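How to Move Your Photos Off an Old Phone Before It Quits

My Mutau lasted four years, which in phone terms makes it a village elder. By April the battery was dropping from 74 percent to dead in the time it takes to order a coffee, so I finally moved everything to the new Oton. It took an evening. It should take you less, as you'll skip the part where I looked for the charger.

Plug both phones in first. Then open Settings on the old one, go to Storage, and see how much you're really dealing with. Mine had 211 screenshots, most of them of parking signs. Delete now and you won't be paying to store them later.
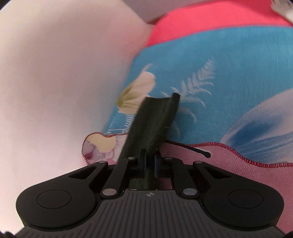 A dark strip of fabric between the two jaws of a black hand-held gripper.

Next, put both phones on the same Wi-Fi network and turn off battery saver, which likes to pause big transfers without telling you. On the new phone, pick Copy From Old Device and scan the code with the old one. Choose photos and videos only. Contacts can go in a second round, and apps are better installed fresh.

If the transfer stalls, don't restart both phones at once. Restart the new one, wait 2 minutes, and try again. Buppha Phetsri wrote in to say her Mazurek only cooperated over a cable, so keep one handy.

When it's finished, open a few of your oldest videos and play them to the end. A thumbnail proves very little. Keep the old phone in a drawer for a month before you wipe it.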